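FOR IMMEDIATE RELEASE
7/29/23

Hurnham Paper Goods Brings Colored Party Cups to the Family Table, and to the Craft Table Too

HANER - Hurnham Paper Goods, the family-run maker of paper cups and plates that many of our neighbors will know from church suppers, school fairs and more birthday parties than we could ever list, is very happy to announce the arrival of its new Kerkance line of plain colored paper cups. The cups go on sale today at the Hurnham shop on Memon Street and will be making their way to party stores and corner groceries across the county over the next few weeks.

The Kerkance line comes in 7 solid colors, with no printed patterns, no cartoon faces and no lettering anywhere on the outside. That was a choice we talked over for a long while (longer than some of us would like to admit!), and in the end it was our customers who settled it. When we set out a comment book in the shop in May, page after page asked for the same thing: a good, simple cup in a cheerful color that could be used for lemonade at noon and for sorting beads, buttons or berries in the afternoon.

"My mother kept paper cups in the kitchen drawer all year long, and I don't believe more than half of them ever had a drink in them," said Obadia Mwakyusa, owner of Hurnham Paper Goods. "They held crayons, they held seeds, they held the little screws from whatever my father was fixing. I wanted us to make a cup for that kind of house, and I'm as proud of this one as of anything we've sold."

A bright cup and a quiet one side by side make it easy to keep small things apart on a busy table, and families who tried the cups early told us they liked giving every child a color to look after for the day. Teachers have been kind enough to tell us much the same.

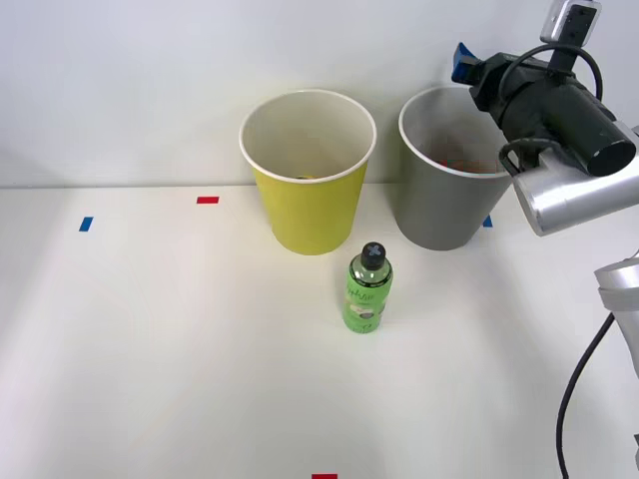

Can the cups be used again after they have held craft supplies?
For crafts, certainly, as many times as the cup stays in good shape. For food or drink, please start with a fresh one, and keep the ones that have held paint, glue or beads on a separate shelf.

The cups are sold in sleeves of 32, either all in one color or mixed, and the mixed sleeves have been packed so that every color turns up at least a few times. Shoppers who visit the Memon Street shop during opening week will also find a long table set up near the front window, where children are welcome to sit down and sort, stack and decorate to their hearts' content while the grown-ups look around. Paper, stickers and washable markers will be provided, and there is no charge to join in.

Kimutai Mwakalinga, who manages the shop and has been looking forward to this table for months, hopes people will take their time. "Come in, bring the kids, bring your own odds and ends from the junk drawer if you like," Mwakalinga said. "We'll have the coffee on, and I'm always glad to see what people come up with."

In the spring, Hurnham gave 2,317 cups from the first run to summer reading programs and day camps in and near Haner, and a second gift is planned for the start of the school year. Schools and camps that would like to be included may leave their name at the shop counter or write to the office. Requests for up to 5 sleeves can usually be filled the same week.

About Hurnham Paper Goods
Hurnham Paper Goods makes and sells paper cups, plates and napkins from its workshop and store in Haner. The shop is open mornings and afternoons, and visitors are always welcome.

Press contact: Kimutai Mwakalinga, Hurnham Paper Goods, Memon Street, Haner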